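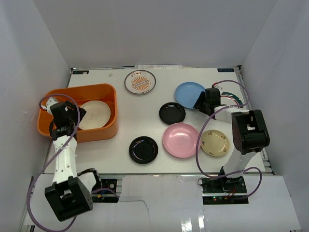 Unit 4: Costing a two-arm bench cell

Notes to go with the Friday session. Bring the blank cost sheet and a calculator. The worked figures come from the bench plan at Stulton, where Esther Swai runs the technicians and Jitendra Khurana signs off the orders. Ask either of them if you want to see the original quotes.

1. What you are buying

Students usually start with the arms and stop there. The arms are one line. A bench cell for table-top handling, such as moving plates between the table and a basket, needs at least the following:

Two arms with grippers, and the boards that drive them
A frame with a front rail to fix the bases to
A table surface and walls
A fixed camera and its mount
Power supplies, cables and cable ties
Things to handle
Spares

Put each on its own row, even if one supplier sells several of them together. If the bundle is dropped later you will need the separate prices.

2. The arms

Our two quotes were from Treleck and Tomar. Treleck supplied arms built and tested. Tomar supplied kits, cheaper on paper, with the assembly left to us. The plan allows 18 hours of technician time for building and setting up a pair from kits. Cost those hours at the full staff rate, including overheads, and enter them on the same row as the kit price. Once this was done the two quotes were close enough that delivery time decided it, and the order went to Tomar.

Check what "arm" means in each quote. Some prices include the gripper and the driver board, some include only the gripper, and one we received left out both. Ask for the parts list in writing before you compare anything.

3. Frame and enclosure

Aluminium rail is sold by length and the cutting charge is separate. Order the front rail with the bases in mind: both arms fix to it, one at each end, and the spacing sets how much of the table they can share. Draw this to scale first. Moving a base afterwards means new holes or a new rail.

White walls and a white top give the camera a plain background, which helps with dark and coloured items. They do less for clear or very pale ones, so include some of those in your trials. Panels at the front take knocks from chairs and trolleys. Allow for replacing one a year.

4. Cables

Budget for longer leads than the drawing suggests. A cable that runs along a moving arm needs slack at each joint, and slack takes up space over the table. Loops that hang across the work area can catch on the items or hide them from the camera. Ties and clips cost very little and are forgotten on nearly every sheet I mark.

5. Items to handle

This row is small but it needs thought. Buy a mixture of finishes: clear glass, glossy black, plain pale colours, printed patterns. Vary the size as well. A set of matching plates from one shop will be cheap and will tell you little about how the cell copes with the next set. We allow £50 per cell and replace breakages from the same row. A brightly coloured plastic basket is enough for the container. Measure it against the gripper's reach over the side before you buy.

6. Worked total

The Stulton plan came to £2,181 for one cell before staff time. Isinar quoted £105 for a spares pack of motors and leads, and this is not in that total. Add it. Then add contingency at the rate your department uses, worked on the total with spares included.

Keep staff time in its own column. Finance will ask for the two kinds of cost separately.

7. Order of purchase

Frame and table first, then arms, then camera. Leave the camera mount until the arms are on the rail, so you can check what they block when they are over the table. An arm reaching across from one side can hide a plate behind it completely. If that happens often, you may need a second camera, and it is better to know this before the budget closes in September.

Exercise

Complete the cost sheet for two cells sharing one spares pack. State which rows double, which do not, and where you have assumed a discount. Show the staff hours. One side of A4, plus the sheet.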